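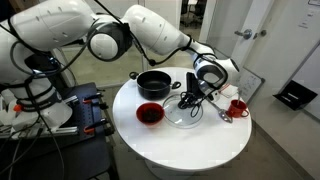

Home » Reviews » Audio » Wuka Skoltier Portable Speaker Review

Wuka Skoltier Review: A Small Speaker With a Good Equalizer

Posted 30/07/2025 in Audio

The Skoltier is the second portable speaker from Wuka and replaces the Hauser, which went off sale in June. The cabinet is the same size as before. The driver, the amplifier board and the app are new. I used the retail version with firmware 2 for all of the notes below.

Setup

Pairing is done by holding the power button until the light turns blue. The phone found the speaker on the first try. A laptop needed a second attempt after the firmware update, and the old pairing had to be deleted first. The speaker remembers 5 devices but plays from only one at a time. Switching between them means pausing on the first device and starting playback on the other.

The app is called Fesitz. It asks for an account, but the sign-up screen can be skipped and the equalizer and updates still work. Stereo pairing does not show up until you sign in.

Sound

With the default setting there is too much energy in the upper bass, and male voices in podcasts sound thick. Pulling the second slider down one step fixes most of it. Treble is clean up to three-quarters volume. Past that point the limiter cuts in and cymbals lose their edge. The Hauser distorted at the same level, so the limiter is an improvement, though it can be heard working on quiet piano tracks with sudden loud passages.

Maximum volume is enough for a kitchen or a small patio. Low bass is absent, as expected from a cabinet this size.

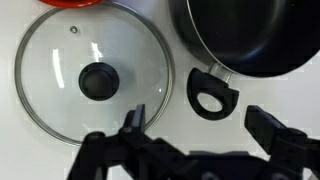
Battery and Charging

Wuka lists 20 hours at half volume. I got a little less than that with the equalizer on. A full charge over USB-C takes most of an evening, and fast chargers make no difference. The speaker can play while charging. A faint whine is present with some adapters when nothing is playing.

The battery level is shown in the app in steps of ten percent. There is a voice prompt at low battery, which can be turned off, and the setting survives a restart. On the Hauser it did not.

Controls

Volume, play and power are on the top panel. The buttons have a firm click and can be told apart by touch. Skipping a track takes a double press of play, and the second press has to be quick.

Pros: useful equalizer, clear voices after adjustment, firm buttons
Cons: slow charging, account needed for stereo, audible limiter

Score: 7/10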